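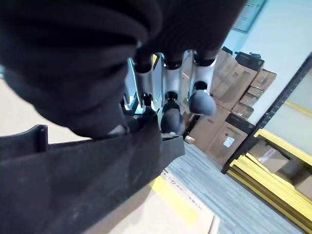

Kasten 40 Double-Wall Shipping Carton

Product code: KA-40-DW
Sold by: Ekov Packaging Supply
Unit of sale: bundle of 20, flat, strapped

Overview

The Kasten 40 is a regular slotted carton for mixed goods up to 40 lb. It is made from double-wall corrugated board with a brown kraft outer liner. All four flaps on each face are the same depth, and the outer pair meets at the center line. The manufacturer's joint is glued on the inside of the short panel.

This carton replaces the Kasten 38, which used a stapled joint. Inside dimensions are unchanged, so existing dividers and corner pads will fit.

Specifications

Style: regular slotted
Board: double wall, B and C flute
Inside length: 18 in
Inside width: 14 in
Inside height: 12 in
Maximum gross weight: 40 lb
Joint: glued, inside lap
Print: none on side panels; board stamp on one bottom flap
Color: brown kraft, inside and out

Storage

Keep flat bundles off the floor on a pallet or slatted shelf. Board that has taken up moisture loses stacking strength and does not fully recover it when dried. The straps should stay on until the bundle is needed. Bundles stored on edge will bow after a few weeks.

Assembly and sealing

Square the carton before folding the bottom flaps. Fold the short flaps first, then the long flaps. Apply 2 in tape along the center seam with at least 2.5 in of overlap onto each end panel. For loads over 30 lb, add a strip across each end seam (H pattern). Water-activated tape holds better on this liner than acrylic tape in cold rooms.

Stacking

Filled cartons may be column stacked five high on a flat pallet. Interlocked patterns are more stable in transit but reduce the load the bottom layer can carry; limit these to four high. Do not allow cartons to overhang the pallet edge. The rated static top load is 170 lb per carton, evenly spread.

Related items

Cornano corner pads, pack of 200
Cornano cross divider, 12 cell
Kasten 40 tall (inside height 18 in)
Fliltcombe hand tape dispenser, 2 in

Ordering

Orders placed before noon leave the warehouse the same day. Full pallets are quoted separately; contact Wanpen Phromma in trade sales. Returns are accepted on unopened bundles only.

Plain side panels can be printed in one color. Artwork questions go to Fanni Gulyás. Printed cartons are made to order and cannot be returned.

Data sheet revised 02/05/2019. Replaces all earlier sheets for this code.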